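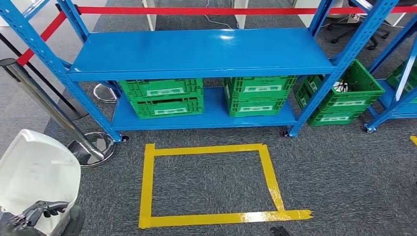
Green stacking crates on blue steel shelving

Print this page | E-mail this page

Zomow Location Sound Kit
Hire only. Stock code ZLS-2

The Zomow Location Sound Kit is a complete dialogue recording package for short films, documentaries and small drama crews. It is made up for one recordist and one boom operator, and covers two actors on radio microphones plus a boom.

What you get

Zomow four-channel mixer/recorder with shoulder bag and harness
2 radio microphone sets, each with transmitter, receiver and lapel microphone
Short shotgun microphone with foam cover, basket windshield and fur cover
Boom pole, internally cabled
2 pairs of closed-back headphones
Timecode box for camera
Battery charger, batteries and mains adaptor
Memory cards, cable pouch and spare lapel clips

Tape, moleskin and disposable batteries are not included and can be bought at the counter. Memory cards go out formatted. Please copy your files before you return the kit, as all cards are wiped at check-in.

Using the kit

The recorder writes each microphone to its own track and a mixed track alongside them. Files are standard WAV and will open in any of the usual editing programs. A full set of batteries runs the bag for a normal shooting day with the radio microphones switched off at meal breaks. In cold weather take the second battery set.

The radio microphones leave us tuned to shared frequencies that can be used without an individual licence. If you are filming near a theatre or a sports ground, tell us when you book and we will supply a licensed set instead. You will need to arrange the licence yourself, and it can take several days to come through.

The boom pole should not be extended fully with the basket windshield fitted. Loosen each collar before turning a section. Most of the repairs we do on this kit are to collars that have been forced.

Hire rates

One day: €80
Extra timecode box, per day: €35
Replacement lapel microphone if lost or cut: €61

Rates exclude VAT. A week is charged as four days. Student productions should send a letter from their college with the booking form, and Siobhán Tully will reply with a price.

Collection and return

Kits can be collected from 9 a.m. and must be back by 10 a.m. on the morning after the last hire day. Bring photo identification and proof of insurance for hired-in equipment. Check the contents against the sheet before signing, and allow half an hour for this. Late returns are charged at the full day rate.

To reserve a kit, contact Cormac Lenihan at the hire desk. Technical questions go to Enda Hegarty. Bookings for September should be made early.

Related items

Poseck Boom Pole, Long
Poseck Wireless Director's Monitor
Enditz Timecode Slate
Enditz Radio Microphone, Single Channel
Ó Gríofa Sound Blankets and Stands

Last updated: April 4, 2019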